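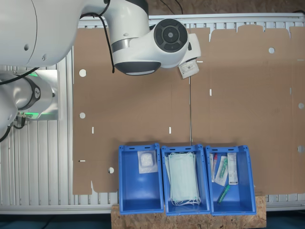
Blue bins with gauze, masks and swabs at the packing cell in Hillden.

Bogumił Brzozowska has packed medical kits at Jomo for 7 years. Since October the lead packer has shared the job with two robot arms.

"The first week I stood there and watched them like a pot of milk," Brzozowska says. "Now I look up when they stop."

The Hillden site ships small kits to clinics and school nurses. A person used to pick every item by hand, up to 121 kits a shift. The arms do 105. Management calls that acceptable, as the cell also runs through lunch.

Brzozowska is less sure. "A person is faster. A person also goes home with a sore neck. I had that for years and I don't have it now." 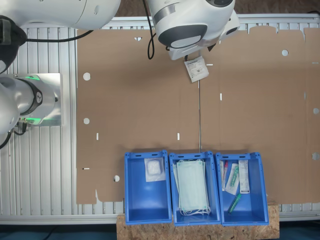 One of the arms holding a sealed packet over the cardboard.

The work that remains is different. Packers refill bins, check labels and clear jams. Thin packets cause most of the trouble, Brzozowska says, and the masks catch on each other by the ear loops.

Were any jobs lost? "Two people moved to the warehouse. One likes it. The other asked to come back and is still waiting."

Everyone on the line got a training course and a one-time payment of 1,000. Brzozowska would have preferred a higher hourly rate. "We fix the thing when it stops. That used to be a technician's work, and technicians get paid more."

Talks about the pay grade are still going on. A second cell is planned for the Szulc building next door, and Brzozowska has been asked to train the packers there.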